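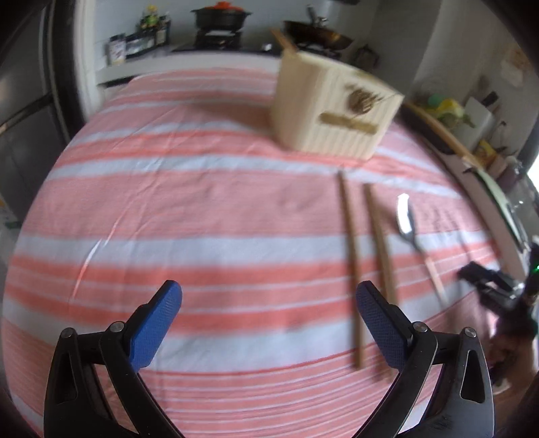 The policy that Drastent ships to its pilot kitchens runs at two rates. A vision model proposes a short chunk of gripper motion every time it finishes looking, and a tracking controller underneath turns that chunk into joint commands. Most of the trouble in the past year has come from the space between the two.

Junpei Amano's group trains on demonstrations collected with hand-held grippers. A person holds one in each hand, does a chore, and the software recovers the pose of each tool from its own wrist camera and inertial unit. No arm is present at recording time. The arm has to be fitted in afterward, and the fit is a software problem from end to end.

The first stage is timing. Each hand-held unit stamps images and inertial samples on its own clock. The two clocks drift, and a task that needs both hands, such as steadying a utensil holder while setting chopsticks and a spoon beside it, cannot tolerate much disagreement. Nanami Kuroda wrote the alignment tool, called Muna, which estimates the offset between units by matching angular rates during a short calibration shake and then refines it over the whole episode. Residual offset after refinement is 4 milliseconds at the median. Episodes that fail a threshold are dropped without being repaired. Kuroda tried repairing them in June and found that the repaired episodes made the bimanual tasks slightly worse.

Second comes localization. Wide-angle optics bend straight edges into arcs, and a striped tablecloth is a fair test of a lens model: if the stripes come out of undistortion with any bow left in them, the intrinsics are wrong. Stripes cause a separate problem for the visual odometry. Features along a band look alike, so matches slide in the direction of the band and the estimated tool position slides with them. Muna handles this by weighting each feature by how well it is constrained in both image directions. Background clutter does most of the useful work. A pot, a jar, a faucet and a paper on a wall give corners that stay put, and the map is built mainly from those.

Fast motion still breaks it. When the camera turns quickly or something close to it moves, the near part of the view blurs and features vanish for several frames. The filter coasts on inertial data until they return. Shigeru Hirose, who maintains the filter, caps coasting at 200 milliseconds, after which the segment is cut in two and both halves are treated as separate episodes.

The third stage asks whether a robot could have done what the person did. A planner called Briker replays every trajectory against a kinematic model of the target arms and rejects those that need unreachable poses, excess joint speed, or a collision between elbows. On the tableware tasks it rejected 7 percent of episodes, nearly all of them for wrist speed. People flick their wrists when they set down a spoon, and the arms in question cannot.

What survives goes to training. The model sees wrist images, relative gripper poses and finger width, and predicts the next 48 steps of all three. Poses are expressed relative to the current tool position, so no shared world frame is needed at run time. The pose of one gripper relative to the other is included as well. Removing that input left single-hand grasps intact and sharply degraded handovers.

Thin objects remain the weak point. A chopstick lying between the finger pads covers few pixels, and the finger itself often hides one end of it. Masanobu Shibata has been testing a higher-resolution crop centered on the fingertips. It helps with grasp selection and costs enough inference time to delay the next chunk, which brings back the latency mismatch that the controller team thought it had closed. The current build compensates by discarding the leading steps of every chunk according to measured delay. Shibata's next build will run the crop only when the fingers are open.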